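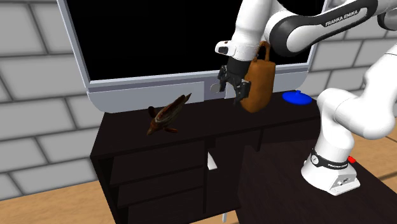 How do you get a whole street to turn its tellies off for a night? You knock on doors, says Gintarė Lūse, and you bring cake.

I met Gintarė at her kitchen table in Trindale, where she's been running the monthly Sillness evenings for 11 years now. (It's her grandmother's word, and she won't translate it!) The idea is simple enough - everyone leaves the screens alone after tea and wanders over to somebody's place for cards, soup or a bit of a singalong.

"The first one was me and two neighbours, and we were all in bed by nine," she told me, laughing so hard she had to put her cup down.

These days they fill the hall on Luik Street, and last August she made 400 dumplings with Afiq Pasaribu from number 17. Afiq had wandered in while we were talking, looking for his good colander.

"I only came the first time to complain about the parking," he said. "Then she handed me a rolling pin."

I asked what she misses on those nights. "The footy," she said. "I tape it."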